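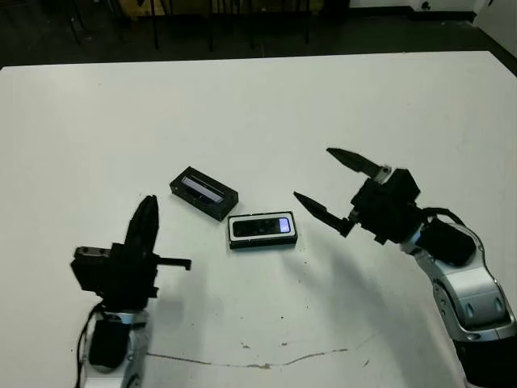 Figure 3. Two black rectangular devices on a white tabletop.

14th November
By Prasetyo Hartono

4. Shared work surfaces and how people keep them

4.1 Background to this part of the study

In the previous section we described the three buildings and the way we selected the participants. In this section we present what the participants told us about the tables they share with other people, and what they do with the small objects which stay on these tables during the day. The question can look minor. However, in the first interviews in May the table was mentioned so often that we decided to add it as a separate topic in the second guide.

Earlier studies of shared offices have given much attention to noise, to light and to the loss of a personal desk. The surface itself is usually treated as a given thing. It appears in floor plans as a rectangle, and in surveys as one item among many ("I am satisfied with my work surface"). We think this item hides several different matters. A person can be satisfied with the size of the table and dissatisfied with its condition, or satisfied with both and still feel that the table does not belong to anybody. Our participants separated these matters very clearly when they were given time to talk.

4.2 Material

The analysis in this section is based on 132 written diaries and on interviews with 30 of the people who wrote them. The diaries were kept for two working weeks. Participants came from Pranda, Wimley and Kodbridge, which are the names we use for the three sites in the whole paper. Of the diaries, 108 contained at least one entry about a table, a desk or a bench, and only these were coded for the present section. The remaining diaries were read but did not enter the coding.

Each entry was coded by two readers. When the readers did not agree, the entry was discussed until a common code was found, or it was put in a residual category. We did not calculate a separate agreement value for the residual category, as it was heterogeneous by its nature.

4.3 Marks, cracks and dirt

The most common type of entry concerned the state of the surface. White tables were mentioned more than tables of any other color, and almost always in connection with marks. A surface like the one in Figure 3, with a thin brownish line that may be a crack or a stain and with small dark specks, would be called "old" by some participants and "used" by others. The difference between these two words was important to them. "Old" was said with regret, and it was normally followed by a complaint to the building management. "Used" was more neutral, and in several interviews it was even positive. One participant at Wimley explained that she preferred a table with marks, because on a new table she was always afraid to put down her cup.

At Kodbridge the tables had been replaced one year before our study. Here the entries about marks were fewer but longer. The first scratch on a new table was described by one man in almost half a page. He wrote when he noticed it, whom he suspected, and how he later moved his keyboard so that it covered the place. At Pranda, where the tables were the oldest, marks were used for orientation. People said "the table with the burn" or "the one with the line" and their colleagues understood immediately which table they meant, although all tables had official numbers on the plan.

We interpret this as a kind of local knowledge. It cannot be learned from the plan and it is lost when the furniture is changed. Two participants at Kodbridge told us that after the replacement they could not explain to a visitor where to sit, and that for some weeks they used the windows as reference points instead.

4.4 Small objects and the claim to a place

The second group of entries was about small objects. As Subramaniam, our second research site coordinator, noted in her field report, an empty table in a shared room is rarely understood as fully free. A single object is enough to make people hesitate. The participants mentioned chargers, notebooks, glasses cases, keys and many kinds of small electronic equipment.

The objects were not equal in their effect. A notebook was respected for a long time, in some entries up to 2 hours. A cup was respected only if there was still something in it. Electronic objects formed a special case. If the object had a light or a lit display, participants assumed that the owner was near and would come back soon. If it was dark, they were less sure. One participant at Pranda wrote that she "would never move a thing which is glowing", but that she had moved a dark one to the side several times without bad feelings.

Expensive objects could also produce the opposite reaction. Some participants avoided a table with an expensive object on it, even if there was enough space, as they did not want to be responsible if the object disappeared. They chose a worse place in the same room. In the diaries this was reported as a small annoyance. In the interviews it was discussed with more emotion, and two people connected it to an earlier incident at their workplace which we were asked not to describe.

4.5 Cleaning

All three sites had a cleaning service in the evening. The rule was the same everywhere: the cleaners wipe free surfaces and do not touch personal belongings. For this reason a table on which something was left overnight was wiped only partly. Participants knew the rule, but they did not always draw the conclusion from it. Several complained about dust and crumbs on tables where, according to their own diary, they had left papers every evening of the week.

The question of who should clean during the day had no clear answer at any site. At Wimley there were cloths in the kitchen, and a small number of people used them regularly. They did not want to be thanked for it. They said that they cleaned for themselves, before they sat down, and not for the next person. At Pranda the participants said that a cloth would be useful, but when we asked who should provide it, the answers were very different from each other.

4.6 Limits of the material

The diaries were written by people who agreed to write them, and it is possible that these people pay more attention to their surroundings than others do. The template also included a line with the word "surface", which may have directed some of the entries. We removed this line for the last group at Kodbridge and received shorter diaries, but with similar topics. The question of seasonal differences remains open, and we return to it in Section 6 together with the results on light and temperature.

Last updated: version with corrected numbering of sections 4.4 and 4.5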